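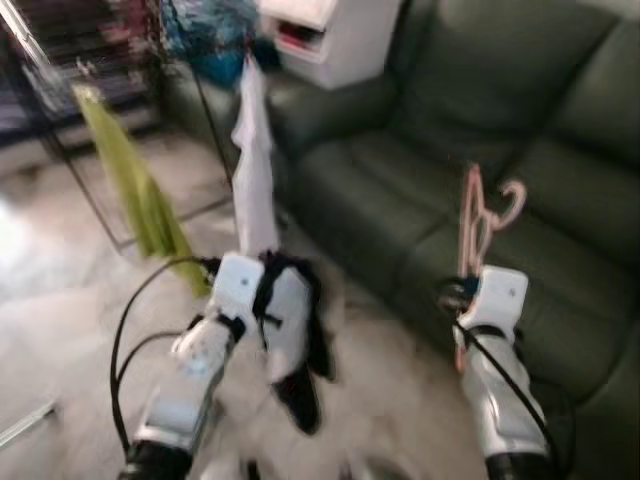

Laundry, mid-sort. The black stuff goes first.

I have now lived in Tollwood for two winters, and I own 457 books, one good pan and no idea where my winter gloves are. I know the number of books because the movers charged by the box and I got into an argument about it. I lost, and paid for 60 boxes, several of which turned out to be full of other boxes.

The plan this year was to own less. I read a book about it (458, then, if we're being strict) and started with the hall closet, where I found a tent. I don't camp. I went camping a single time, near Grirnley, in the rain, and spent the night in the car with the heater on and a bag of pretzels. The tent still had its tags. It's been through three apartments with me and I have paid a grown man to carry it up stairs.

So I listed it online. The first buyer wanted to know if it was waterproof. I said I assumed so, what with it being a tent. He said he'd think about it. The second offered me a bread machine in trade, and I'm sorry to report that I took it.

The bread machine is a Mukavwood and it weighs more than the tent did. It came without the paddle. A new paddle costs nearly as much as I wanted for the tent, and has to be ordered from a place in Entwistle that answers the phone in the mornings, if it feels like it. I've left two messages. In the second one I said please a lot.

Meanwhile the clothes. The book says to hold each thing and ask whether you'd buy it again today. I would not buy most of my clothes again today. I'd be down to a raincoat and the gray socks, and I have to go to work. I let the shirts stay on probation until December, when I'll be cold and much less picky.

One bag went to the thrift store on Saddler Street. I came home with a lamp.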